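Home Data Documentation Downloads Contact

Vergara Tariff Notices: Data Card

Version of Sep 22, 2025

Summary

The Vergara collection brings together 3895 public notices on import duties, sales taxes and registration fees applied to mobile handsets, chargers and spare parts. The notices were issued by customs and revenue offices in 25 countries. Each record holds the text of one notice, the issuing office, the date on which the measure took effect, and the rate before and after the change.

Sources and preparation

Notices were gathered from official gazettes and ministry websites by Bateck. Scanned notices were transcribed by hand and checked by a second reader. Where a gazette published a correction, the corrected text replaces the first one, and the field "amended" is set to true. In all, 754 records carry this mark.

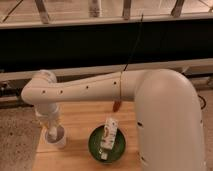 Does a record show the price a buyer paid for a handset?

Records contain tax and duty rates only. Retail prices were left out of the collection, as few offices publish them in a form that can be compared across borders.

Fields

- notice_id: a stable number, never reused
- office: name of the issuing office, in its original language
- effective: first day on which the measure applied
- rate_old, rate_new: percentages, empty if the notice gives a flat fee
- goods: handset, accessory, part or mixed
- amended: true or false

Known limits

Coverage is uneven. Nearly 609 notices lack an earlier rate – most of them introduce a new fee. Temporary waivers are recorded only when they were published in writing, and local market levies are not covered. Users should not treat the data as legal advice.

Maintenance

The collection is maintained by Naveen Saxena. Translations of the office names are reviewed by Baiba Mägi. Corrections received before the end of August are included in this version; later ones will appear in the next release.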